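News > Press releases > Consumer and household

Kusteck questions "compostable" claims on paper packaging, and asks sellers to show their working

UVORBERG, October – Household testing group Kusteck has published the results of a home composting trial that casts doubt on the labels carried by a good deal of everyday paper packaging. The group bought 53 products sold as compostable, biodegradable or "returns to nature", and put them into ordinary garden heaps in and near Uvorberg. After 21 weeks, many were still easy to recognise.

Kusteck does not claim that every label is false. Plain, uncoated paper with no printing broke down much as a gardener would expect. The trouble began with cups, food trays, padded mailers and glossy sleeves, where a thin lining or a strip of glue was often left behind after the paper had gone. In several cases the lining came out of the heap as a whole sheet, clean enough to read the word "compostable" on it.

"We keep being told that the science is settled and the customer only has to trust the leaf symbol," a Kusteck spokesperson said. "We would be happy to trust it. First we would like to know what kind of heap it was tested in, how hot it was, and for how long. Very few sellers could tell us."

Kusteck wrote to the sellers of all 53 products with the same short set of questions. Most of the replies repeated the wording already on the pack. A few sellers pointed to tests done at an industrial composting plant, where the heat is kept far above anything found at the bottom of a garden. That may be a fair test of something, but the packs in question carried no mention of a plant, and the nearest one that accepts household packaging is a long drive from Uvorberg.

The group also looked into the Zoso mark, a green badge that appears on a growing number of mailers and takeaway boxes. According to its own published rules, the mark can be used after a company fills in a form and pays a yearly fee. The rules call for "suitable evidence" and do not say who decides what is suitable. Kusteck asked to see the evidence behind three products and was told it was commercially private.

Packaging supplier Rey, which sells two of the mailers in the trial, said in a written reply that it was "on a journey towards full circularity" and would review its labels in due course. Kusteck notes that the company gave no date for the review, and that the same phrase appeared in its reply to a similar letter a year ago.

A survey carried out alongside the trial suggests that shoppers are already wary. Of the 2694 people who answered, most said they had stopped believing green claims on packaging unless a clear method was given. Many admitted that they put everything in the general bin when in doubt. Kusteck accepts that people who answer surveys about compost are probably keener on the subject than most, and advises against reading too much into it.

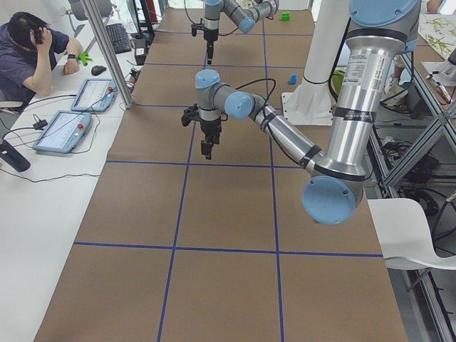
The same caution should be applied to the trial itself. Garden heaps differ, the summer was dry, and a sample of this size cannot stand for every product on the shelf. Kusteck has set out its full method, including the parts that went badly, so that others can repeat the work or pick holes in it. Two of the heaps were disturbed by foxes and their results have been left out.

Kusteck is calling for three changes: a plain statement on each pack of whether it is meant for a home heap or an industrial plant, the time it should take, and a public record of the test behind any badge. None of these would need a new law. Whether sellers will make the changes without one is another matter, and Kusteck is not holding its breath.

Printed copies of the report are limited to 200 and will be sent free of charge to libraries, schools and allotment societies on request.

ENDS

Notes to editors
Kusteck takes no money from packaging makers or from certification schemes. All products were bought at full price from ordinary shops and websites.

14 shares | 3 comments

Contact the Kusteck press desk, Uvorberg | © Kusteck, all rights reserved | Back to top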